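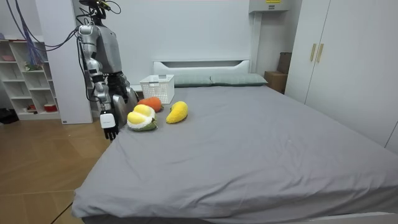

Bedroom station, soft-object task: humanoid at the bedside with the three plush fruits and the white basket.

Moya Bedside Tidying Study: Frequently Asked Questions

Posted Wednesday, July 19, 2023, by Zodwa Le Roux
Print this page | E-mail this page

What is the study testing?
Whether a grasping policy trained with a contact-consistency term handles soft objects better than the same policy trained without it. The task is to move plush toys from a bed into a basket. Both policies use the same network, the same demonstrations and the same number of training steps.

What is the contact-consistency term?
An added loss on the predicted finger joint positions. It penalizes predictions that open the hand while the finger current still indicates contact. The weight is fixed for the whole of training. We did not tune it per object.

How many demonstrations were used?
300, all teleoperated at the Plundstead site. Each one covers a single toy, from the approach to the release over the basket. Episodes in which the operator dropped the toy and picked it up again were kept.

Why plush fruit?
The shapes differ enough to call for different grasps. The mango is elongated, the orange is round and slightly flattened, and the durian has puffy segments set in a fuzzy husk. Fabric also deforms under the fingers, so a grasp planned from the visible outline is often wrong once the hand closes.

Does the robot walk to the bed?
No. The base pose is set before each trial and does not change. Only the arms, hands and torso are under policy control. Walking and approach are outside the scope of this study.

What counts as a success?
The toy is inside the basket and the hand is clear of it within 33 seconds of the start signal. A toy resting on the rim is a failure. So is a trial in which the basket tips over, even if the toy stays in.

What was the main result?
The policy with the added term dropped fewer toys during the lift. The gain was largest on the durian. On the orange the two policies could not be separated with the number of trials we ran, and we make no claim there.

Where does it still fail?
Mostly at release. Long pile catches on the fingertips and the toy comes back out with the hand. The added term makes this slightly worse – it delays opening when the current reading is noisy. The second common failure is a grasp that takes in a fold of the sheet along with the toy.

Was the February data included?
No. The finger current sensors were recalibrated after that session, and the earlier readings are on a different scale. Only the later recordings went into training.

How is this related to Priridine and Fukadine?
Priridine is the teleoperation software used to record the demonstrations. Fukadine is the training code. Neither was changed for this study apart from the added loss, which is a separate module in Fukadine.

Can I reproduce the setup?
The loss module, the configuration files and the trial sheet are available on request. Results will depend on the hand. We have tested one hand model only, and the contact threshold must be set again for any other.

Contact: Zodwa Le Roux, Moya project, Plundstead | © 2023 Moya | Back to top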